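So the fellowship thing came through. I got the email in February, in the parking lot behind the pharmacy, and I read it 3 times before I let myself drive home. The Procházka Fellowship takes two people a year in my field (soil chemistry, for anyone new here) and I had already talked myself into being fine about a no.

Most of you know I applied once before and didn't make the first cut. My old statement was awful! I reread it last month and it's basically my résumé with the word "passionate" dropped in every few lines. This time Vojtěch Jurčo, my advisor back at Jedar, read four drafts and crossed out nearly all of my adjectives. He also made me move the Tronier project to the top, where I talk about the field season that went wrong and what I did with the half a data set I came home with. I was sure that would sink me. The panel asked about it for most of the interview.

A few practical bits for people who have been emailing me. You need 2 letters, and one has to come from outside your own department. The statement limit is 1,000 words and the form really does chop it off there, mid-sentence, so check the preview. The interview was on video, early morning my time, with four people who were all much nicer than their web pages.

I start at Trirnport in the fall, and I have a lot of feelings about moving that I'll save for another post.

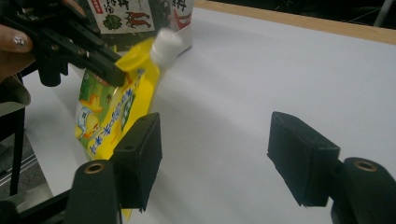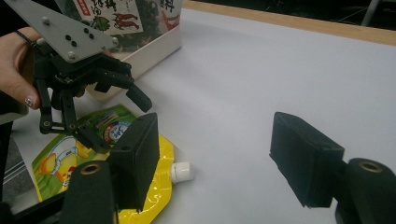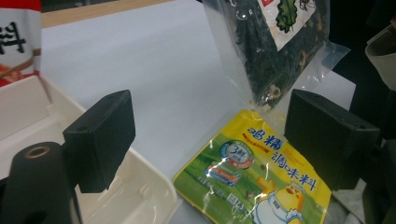

The interview is the part I get asked about most, and I wish I had better advice. I practiced out loud in the kitchen, and my rule was that I had to explain my work in words that would make sense to somebody holding a packet of chicken essence seasoning. If I caught myself saying "cation exchange capacity" without a plain sentence after it, I started over. Some nights I started over a lot. Anyway, one of the panelists turned out to be a historian, so I was glad I'd done it. Next up is the housing form, which wants a reference from a landlord I haven't spoken to since grad school.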